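Kimville workshop to buy hand-held grippers before committing to robot arms

Birkero will spend its first year of automation money on hand-held gripper tools, and has put off a decision on full robot arms until the next budget round.

The company, which assembles and repairs office furniture fittings at its Kimville site, had planned to order two bench-mounted arms this year. That plan was dropped in September after quotes for installation, guarding and electrical work came in well over what had been set aside.

Under the revised plan, Birkero will buy eight hand-held grippers from Lemieux, along with spare finger pads, mounting brackets and a set of replacement cables. Staff will use the tools to record how they pick up and place small parts, and the recordings will later be used to train whatever arm the company ends up choosing.

The budget papers put the cost of a full set of spare pads and fasteners at $416 per tool. Pads are listed as a consumable — they wear with daily use and are to be checked at the start of each shift. A further $2000 has been set aside for desks, stands and cable covers in the recording area.

The desks were the subject of some discussion. Birkero first priced purpose-built benches, then settled on ordinary office desks with a cable hole in the top. They are cheaper, can be replaced within a week and are close to what customers have in their own buildings. Matte desk mats and changes to the overhead lighting are listed as optional items, to be looked at once the first recordings have been reviewed.

Jiltwood, the planning firm brought in to review the original proposal, recommended the staged approach. Its report said the company did not yet know which of its tasks were worth automating, and that buying arms first would lock it into a payload and reach it might not need. It also noted that the workshop's power supply would have to be upgraded before more than one arm could run.

The review period is set at 18 months. At the end of it, Birkero will compare the recorded tasks against arm specifications from at least three suppliers and go back out for quotes. No jobs are affected by the change, the company said, and time spent recording will be paid at the normal rate.

Training on the new tools starts at the Kimville site next month. Orders for the remaining desks are still open, and delivery dates have not been confirmed.

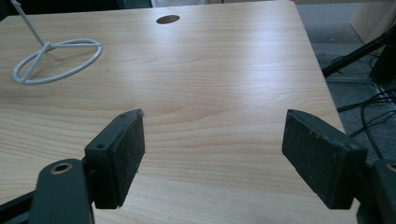 A hand-held gripper over a wood-grain desk, with a white wire object at the left.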